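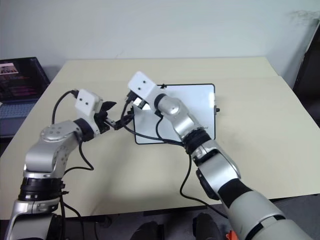

Ballarat, May

Section 2: Setting up the Fikever tabletop whiteboard

The board can be used flat or hung on a wall. Set it up flat first, so you can check the surface and the border before any holes are drilled.

1. Clear a space on a table larger than the board. If the table has a join across the top, keep the board to one side of it.

2. Lay the board down with the white side up. The black border should touch the table on all four sides.

3. Press lightly on each corner. If one rocks, turn the board end for end and try again. If it still rocks, the border is twisted — order part 2740 from Zadura.

4. Peel the clear film back from a corner, keeping it low to the surface.

5. Wipe the board with a soft, damp cloth and let it dry for two minutes before writing.

Note: The surface is glossy and picks up glare from ceiling lights. Move the board or dim the light if the writing is hard to read.

Note: Ink left for more than 96 hours may leave a grey shadow. Use whiteboard cleaner, then plain water.

Caution: Do not lean on the board or cut on it. Keep cords clear of wet ink.

For wall mounting, go to Section 3.

Text: Marloes Hermans. Checked: Teodora Popescu.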